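The Listening Rooms of Annick Renaud

Friday, just after nine, and Annick Renaud is already on her second coffee and third phone call. Sound artist, teacher, part-time electrician by her own account. Her new piece, Ustden, opens in May in an old glove warehouse - 237 small speakers, one per former employee.

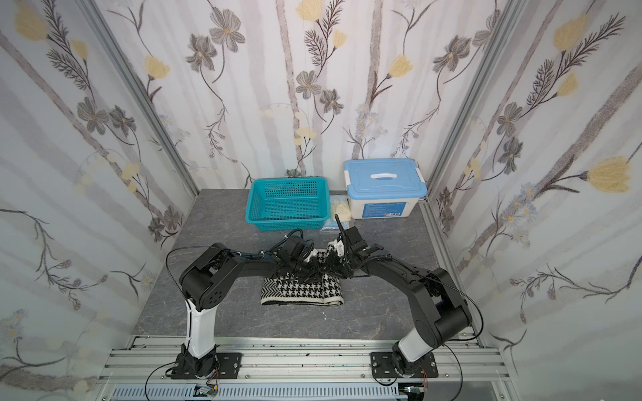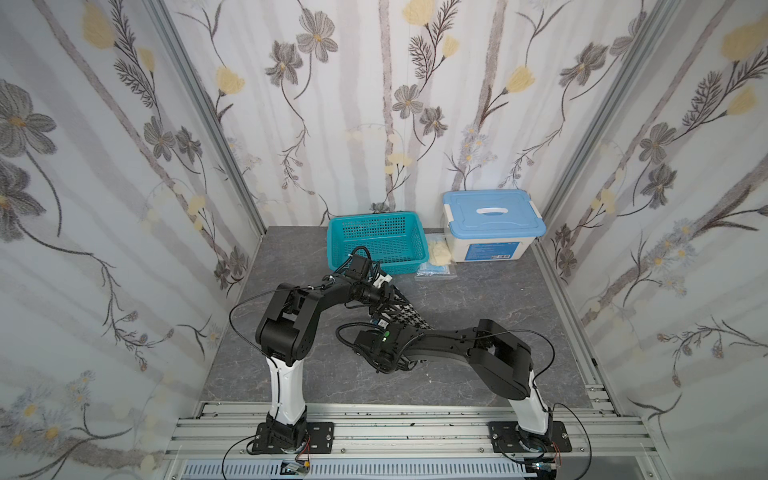
She started with the payroll books. Names, wages, shifts. Then two years of knocking on doors with Ju-won Seok, who did most of the recording and nearly all of the driving. They came home with about 3000 clips. Humming, mostly. People hum when they remember work, she says.

Not everyone loved it. Marcelle Hervieu, who runs the Prendia residency, thought the first version was too loud and said so. Renaud sulked for a week, then took out the low end. "She was right, its annoying."

The software is by Akihiko Tanabe, who teaches with her on Tuesdays - a patch that lets each voice wait for a gap before it comes in. Some nights a voice never gets it's turn. Renaud likes that. Tanabe is still trying to fix it.

Next up, a smaller work with students, 50 radios and a stairwell. No title yet. She has to go, the ladder's arrived.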